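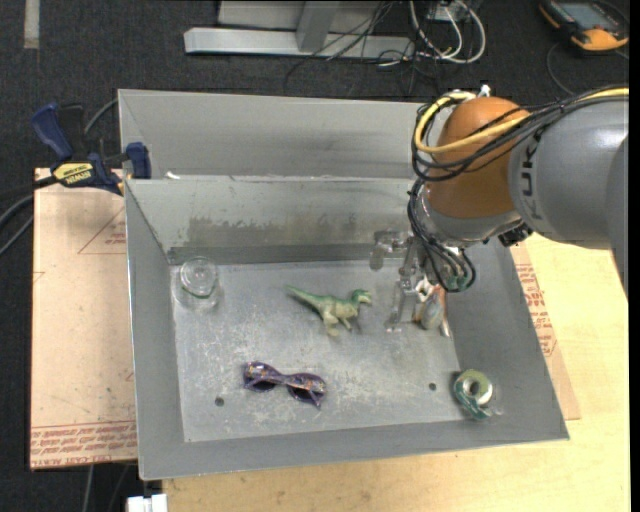
Why do people slow down for a line they don't want to join?
Reading and Research > Sociology > Everyday groups

harborwren
Posted 20/11/2012

Hi all, I've been rereading my old course notes on queues and small gatherings (I took the class years ago and kept everything, bless my overstuffed closet) and there's something I'd love your thoughts on. Our text was the Osmont reader, third printing, the one with the long chapter on waiting lines. The claim is that a line works because everyone in it shares a sense of fairness, and that's what makes people so cross when someone cuts in. I believed that for years! But in September I spent a few mornings at the Bimton ferry landing with a notebook, and what I mostly saw was people watching the person right in front of them and no one else. Somebody slipped in near the head of the line and only the two folks just behind seemed bothered. So is it a shared rule, or lots of little private ones?

tallow_and_rye
I think you're being a bit hard on the Osmont chapter, and I say that with affection because I love a good notebook project. People at the back may be every bit as annoyed and just figure it isn't their place to speak up. Keeping quiet doesn't mean they don't care. I grumble inside my own head for 26 minutes at a stretch and you'd never know it from my face.

harborwren
Ha, fair enough, and I can't see inside heads. Still, if they all keep quiet, I don't know how I'd ever tell your version from mine.

pell_mellow
You could ask them! The Dogar study did, if I remember it right, with short interviews after folks got to the counter. It was a small one, 16 people, so don't hang your hat on it, but most of them couldn't say whether anyone had cut in at all. I side with harborwren here.

tallow_and_rye
Sixteen people who had finally reached the counter and wanted to go home. I'd have said I didn't notice anything either, just to get away from the clipboard. Sorry, pell, I'm not sold.

quietcornice
Long-time reader, hardly ever post. Has either of you looked at places with no line at all, where you ask who's last and remember that face? The bakery in Rernulero ran that way when I lived there, and everyone knew the order of everyone, and heaven help you if you forgot. That seemed very shared to me.

harborwren
Oh, I like that a lot. Did newcomers get told, or did they have to pick it up?

quietcornice
Told, and loudly. I'll see if I can find my letters home from then, I wrote pages about that bakery.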